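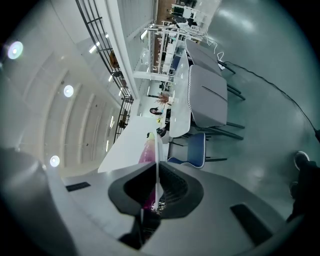

I have been sorting pens since May, which is a sentence I would have found alarming in a younger person. It began when my sister-in-law Luana Leite gave up her desk upstairs at the shop and handed me what she called the stationery, meaning one drawer, tipped into a grocery bag. I said I'd go through it. I took it down to the ground floor, where there's room to spread out and the gray-green floor is shiny enough that a dropped pen cap shows up from across the room, and I got started under those round ceiling lights with the confidence of a man who thinks a drawer is a small thing. Anyone up behind the black railing could have looked over and watched me go wrong.

The bag held 534 items. I know this because I wrote it on the bag, and I wrote it on the bag because counting was the first stage of my system. The system had stages. Marcelino, who is married to Luana and has therefore known about the drawer for years, asked what the count was for and I told him you can't manage what you haven't measured. He went to get a coffee and was away for a long time.

Stage two was testing. You take each pen and draw a loop on scrap paper. If it writes, it lives. I thought this was simple, but there's a whole middle class of pen that writes if you scribble hard for a while, then gives you one good word and quits. I made a pile for those. I also made a pile for pens that write perfectly well but are unpleasant to hold, and one for pens I liked and which did not write at all. That last pile got bigger than I want to discuss.

Highlighters are their own problem. A highlighter never dies, it just gets paler and starts to squeak. I had 81 of them by the end, mostly pink and yellow, and I'd like to know who was highlighting that much in a business that repairs folding chairs. Luana says they came with the desk. Godfrey Bakilana, who had the desk before her, says they came with the desk.

Then the paper clips, which I had counted as one item (per clump). And the letter openers. I'm fifty-three and have never opened a letter with anything but my thumb, and there were 4 of them in there, including one with Inimmont stamped on the handle. Inimmont was the accounting outfit down the street that closed before we moved in, so their letter opener has outlasted them and will probably outlast us.

Zinash Abera came down around lunchtime to ask if I had a working black pen. I want it on the record that I was surrounded by pens. I gave her one from the Lives pile and it didn't write. She tried another from the same pile, got half of her signature out of it, and went back up the stairs to finish the form in pencil. I retested the whole pile that afternoon. Some 2 dozen had died between the test and lunch, or I'd gotten the piles mixed up when I moved them to make space for my sandwich. I prefer the first explanation.

For storage I'd ordered a Tasetti drawer organizer, the kind with sliding dividers, and it's a good one as far as I can tell. It is also half an inch wider than the drawer. I measured the drawer. I measured it from the outside. There's a Henus tray that would fit, only it has a single long compartment, and if I'm going to put everything in one long compartment I might as well use the drawer, which is one long compartment, and which is how we got here.

So for now the organizer sits on top of the desk with the good pens in it, and the drawer underneath is empty except for the highlighters. I threw out the dead ones, mostly. The rubber bands I threw out too, after the first one I stretched came apart in my fingers. I kept the Inimmont letter opener. I kept a stapler that takes a size of staple I can't find, though Ademir Nogueira at Sales, the office supply place by the bus station, thinks he may have a box in the back and is going to look.

If anybody wants highlighters, come by before five. They're free, they squeak, and I'm not mailing them. Luana has also mentioned that there's a second drawer. She brought it up in passing, the way you'd mention a cousin, and I've asked her to leave it closed until I've been to see Ademir about the staples.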